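Self-catering apartment or hotel for a February stay in Irnodcombe?

Posted in: Places to Stay

Zinash Hadgu

My sister and I are planning a trip to Irnodcombe in February, three nights, maybe four if the price is right. We've never been there in the off season. I'm stuck between the Hotel Sirivden on the seafront and one of the Gidell apartments up behind the church. The hotel is $179 a night with breakfast. The apartment is cheaper per night, but there is a cleaning fee on top and I can't work out from the listing whether heat is included.

We won't have a car. My sister has a bad knee, so hills matter. We'd like to eat in at least a couple of evenings, and we both want to be able to walk to the water before breakfast. Does anyone know how steep the walk up to Gidell is, and whether anything is open for dinner that time of year?
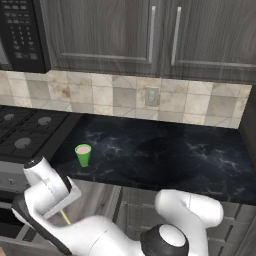

Can you check in late at the Gidell apartments?

Key pickup is from a lockbox by the street door, so you can arrive at any hour. They send the code by text on the day you arrive, after the balance is paid.

Also, if anyone has used the Yimer shuttle from the train station, I'd like to know if it runs in the evening. Our train gets in at 7:40 p.m. and the website only shows the summer times.

2 replies below, oldest first

coastwalker_dee

We stayed at Gidell two winters in a row, so I can answer most of this.

The hill: there are two ways up. The front way from the harbor is short and steep, with steps and a handrail on one side only. The back way goes along the river and past the school. It takes almost 20 minutes but the slope is gentle the whole way. With a bad knee I would use the back way and skip the steps, especially after rain.

Heat: it was included for us up to a daily limit, and we never went over it. Ask them to put that in the booking email. The place warms up slowly, so if you get in at night, ask if they can turn it on in the afternoon.

Dinner: in February the choice is small. The fish place on the harbor opens at the end of the week only. The pub by the bridge serves food every evening but the kitchen closes at 8 p.m. With your train you would miss it on the first night, so bring something with you. The small grocery store shuts at 6.
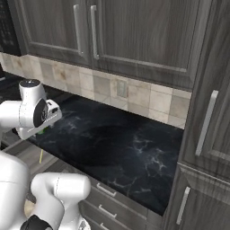 Getting there without a car

The Yimer shuttle does run in winter, but only if you reserve. You have to call by noon the day before. When we used it, the last run left the station at 8:15 p.m., which would work for your train if it's on time. It stops at the seafront and at the church. From the church to Gidell is flat.

If the train is late the driver will not wait. There is one taxi company in town and you should have their number written down, as phone signal at the station is poor.

What to pack for the kitchen

You get salt, oil and dish soap. There was no coffee, no foil and no paper towels when we arrived. We brought a bag of basics from home and bought the rest the next morning.

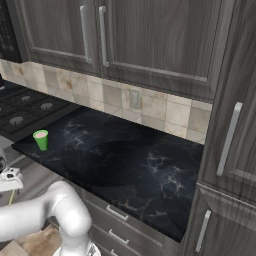 Kitchen, upper cabinets and dark countertop

For three nights, add the cleaning fee to the total and then compare. In our case the apartment only came out cheaper from the fourth night on. For two people who want to eat in twice, I'd still pick the apartment, but the gap is smaller than it looks on the booking page.

marl_b

Hotel. Breakfast is good, you're right on the water, and there's an elevator. We were there last winter and got a sea view room for the standard price just by asking at the desk. It was quiet.

Two things to know. The indoor pool is closed for part of the winter, so call if that matters to you. And the rooms over the bar can hear the ice machine. Ask for the other end of the hall.

There's no restaurant at night out of season, but they do soup and sandwiches in the lounge until 9. That takes care of your late arrival.

For the walk before breakfast, go left out of the front door. The promenade is level and has benches all the way to the lighthouse. Going right, you run out of pavement and end up on shingle, and your sister won't like that.
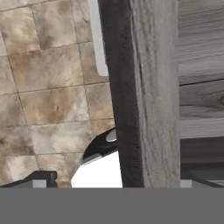 Stone-look floor tiles in beige and brown

Zinash Hadgu

Thank you both. The shuttle information is what I needed. I called Sirivden and the pool is closed for the whole month, but neither of us swims much. They can hold a room at the quiet end for us until tomorrow. I've also written to Gidell about the heat and I'm waiting to hear back.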